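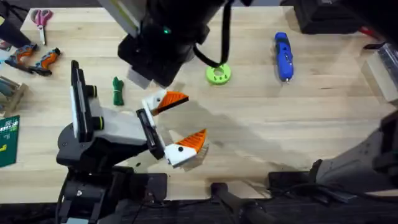 Posted by Sorcha Rankin on October 9, 2023 | Filed under: Robot Club

Search this blog Search

We got both arms onto the same table this week, so I'm writing down where the club project stands before I forget.

The task is cleaning up a workbench. One arm picks up a small tool or supply and the other helps when the thing is long or awkward. We named the project Skodulmont in January, when it was mostly a parts list, and the name has stuck even though Itsuki Kobori still spells it wrong in the commit messages.

Most of the recent work went into the left gripper. Daichi Kamata redrew the fingers so they open wider, and they now end in ridged orange pads. The old pads were smooth and let go of anything round. The new ones are wedge-shaped, so the tip can get under something lying flat. We have 2 spare sets printed. Each pad takes 20 minutes and the slicer settings are in the shared folder.

For objects we use what a bench normally has on it. Scissors, a roll of green tape, a blue rotary tool, a tied coil of green cord. The cord is my least favorite. Its outline changes every time someone handles it, and the grasp that worked before lunch is wrong after. Lovely Manalastas wants to keep it in the set for that reason and I've stopped arguing. The tape is easier if you go for the rim.

Cables are still a problem. The one on the right wrist hangs in a loop, and when that arm comes in low over the tape it gets too close. Rin Sugiyama is going to try clips along the forearm. Until then, please keep the speed limit where it is.

We have logged around 3000 grasps on the left arm and far fewer on the right. Next meeting we start handoffs, with the scissors first, closed, handles toward the receiving arm. I also need someone to redo the table calibration, as the left base was unbolted for the finger swap.

If you borrowed the long hex key, I need it back.

Last updated: October 9, 2023

This site uses cookies to remember your settings. Accept Decline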